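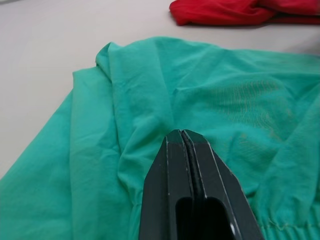 Search this site Go

Last updated: November

The Mending Hour

Saturday, 9 a.m., Maldonado Street. Line already out the door. Kidus Araya unlocks late, coffee in one hand, apologizes to no one in particular.

He charges 19 dollars a repair, zippers extra. Trained as a roofer. Learned darning from his aunt, then from a library book he never gave back.

Most people bring knees and elbows. Chia-jung Yu brought a coat, her third visit. "I could buy a new one for 50. I dont want a new one."

Rent went up to 455 a month in spring. He shares the shop now with a key cutter, Eino Ikonen, who sews buttons when its slow. Badly, says Araya. Ikonen agrees.

Closed Mondays. Bring it washed, please.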